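Which fingers for cloth on hand-held grippers, and which camera view to keep?

We are setting up a small cloth handling job and I would like advice from anyone who has compared hand-held grippers on garments. The idea is that a person works with one gripper in each hand, picks up a shirt, opens it out on the table and folds it, and we use the recordings to teach a pair of arms to do the same. The arms are not the problem at present. The fingers and the cameras are.

We have two sets of fingers on loan. The first is the Imance set, which is curved and fairly thick. The second is the Zoltance set, flatter and shorter, with a softer pad. Both fit the same mount. We also have a choice between a wide fisheye on the gripper, a camera at head height, or both together. Storage is limited and my manager wants one answer.

So far we have done 80 folds with the Imance fingers and 15 with the Zoltance ones. I know that is not a fair comparison. The Imance fingers pick up a single layer well at the corner of a shirt but struggle when the cloth lies flat and there is no edge to get under. The Zoltance ones do the reverse, and they take two layers when you want one.

Questions:
Is it worth keeping both views?
Does the table covering matter?
Should I be looking at a third set of fingers before we go further?

Tadhg Mulligan

Answer 1

Keep both views. We spent most of January on shirts and trousers with hand-held grippers and tried to save disk by dropping the head camera. We had to start again. The two views fail at different times, so one covers for the other. Some of ours, from both kinds of camera:

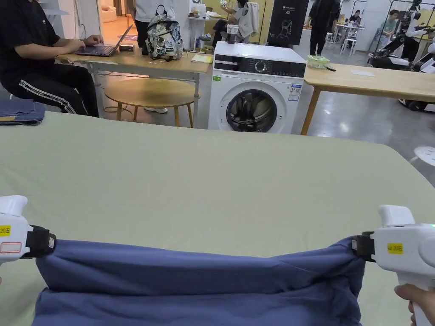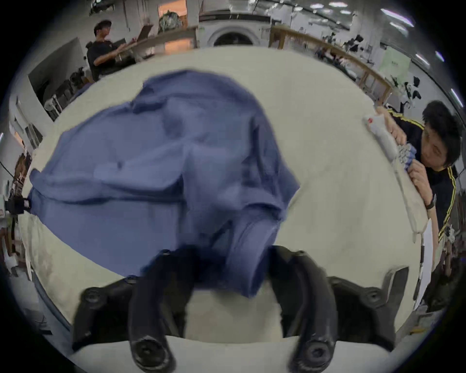 Head height first, then the gripper's own camera, and the same again for the next two.

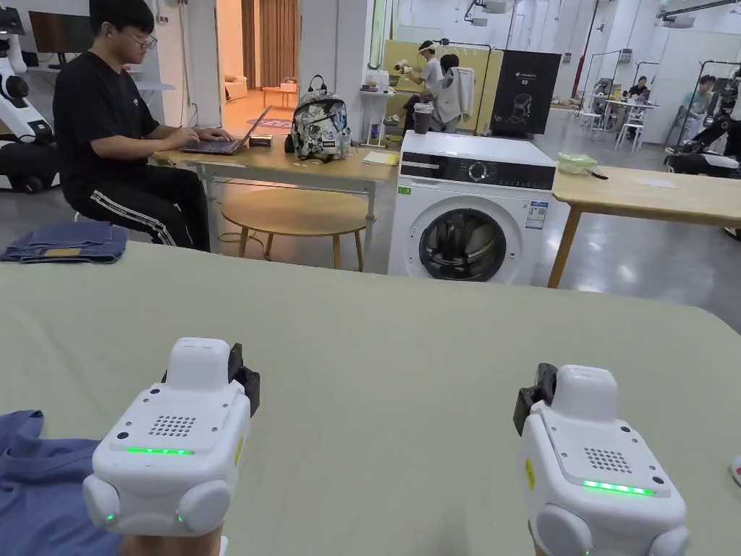
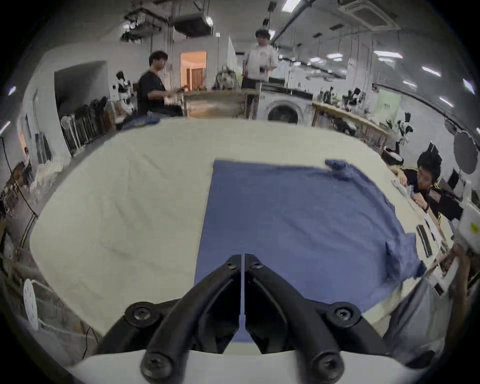

The head camera is the one to use for the shape of the garment when it is held up, and for knowing where the two hands are in relation to each other. It is poor at the moment of contact. Your own hands get in the way and the person looks up to talk to somebody. The gripper camera is good from a hand's width down to the table and will show you whether the fingers have closed on one fold or several. When the garment is lifted close to the lens it can fill most of the view and you lose the table.

If you really must keep one, keep the gripper camera, but put one on each gripper. Ours are synchronised from a Galang controller and the drift was 8 milliseconds over a long session, good enough for cloth. I would not trust that figure for anything faster.

On the table covering, yes, it matters. Use something plain that is a clearly different colour from the garments, and fix it at the corners. A cover that slides with the shirt ruins the recording and you may not notice until later. A bare hard top is worse in our experience, as the fingers skid and people start pressing down to compensate. The arm then learns to press down too, and you will hear it when it does.

On fingers, do not buy a third set yet. Do the same number with each set, same garments, same person, and write down three things for each attempt: first grasp held or not, number of layers taken, and whether the person had to let go and try again. The last one told us most. We did 128 attempts per set and the gap between them was much smaller than people in the office had been claiming from memory. Swap sets halfway through a session instead of doing all of one and then all of the other, otherwise you are measuring practice.

One more thing. For flat cloth, try pushing the fabric a little with one gripper so that a ridge forms, then pinch the ridge with the other. It is a habit more than a hardware change, and it may cure most of your trouble with the Imance set.

Niamh Mac Suibhne

Answer 2

Get the Baltetti fingers, they do everything. We threw the others in a drawer.

Answer 3

I'd disagree with answer 2. The Baltetti ones are fine on towels but the tips are too wide for collars and cuffs, and the pads need changing often. Depends what you're folding.

Agree on keeping both views. Check the exposure on the fisheye before you start, as ceiling lights can throw it off when the gripper tilts up, and lock it if the software allows. Also weigh the gripper with everything on it. Ours was all right for ten minutes and tiring after an hour, and the folds got sloppier with it.

Contact us | Terms of use | © 2018 | Back to top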